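How Does a Seed Know It's Time to Wake Up?

Pick up a dry bean and give it a good look. It's hard, it's wrinkly, and it doesn't do anything. You could leave it in a drawer all winter and it would still be sitting there in March. But that bean is alive! Inside it is a tiny baby plant, with a root and two little leaves folded up tight, taking a very long nap.

Scientists call this nap dormancy (say it: DOR-man-see). A sleeping seed uses hardly any energy. It lives on the food packed in around it, a bit like a lunch box its parent plant made before sending it off.

So what's the alarm clock? For most seeds it's water. When a bean gets wet it soaks up so much that it swells and its coat splits open. Out comes the root first, and it heads down, even if you planted the bean upside down! 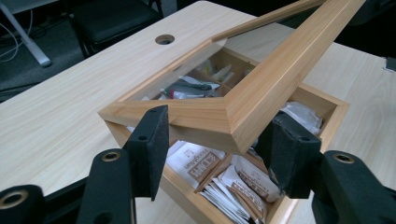 Some seeds are fussier. Apple seeds need weeks of cold before they'll sprout, so they don't pop up in the fall and freeze. Lettuce seeds like a bit of light, and you should barely cover them with soil. If you want to collect different kinds, keep them from getting mixed up. A wooden box with thin dividers inside and a clear panel in the lid is great for this, and you can peek at your seeds without opening it. Just put it somewhere dry and cool, out of the sun.

Siiri Kuusisto grows vegetables with the kids at Skonura garden club, and last spring they tested old bean seeds. They put 12 beans on a damp paper towel, rolled it up, and slid it into a plastic bag. After eight days they unrolled it, and there were roots everywhere, curly white ones going in all directions!

You can try it too. Ask a grown-up for some dried beans, keep the towel damp (dripping is too much), and take a peek every morning. Draw what you see. Once the roots are as long as your thumbnail, tuck the beans into a pot of soil and put it on a sunny windowsill.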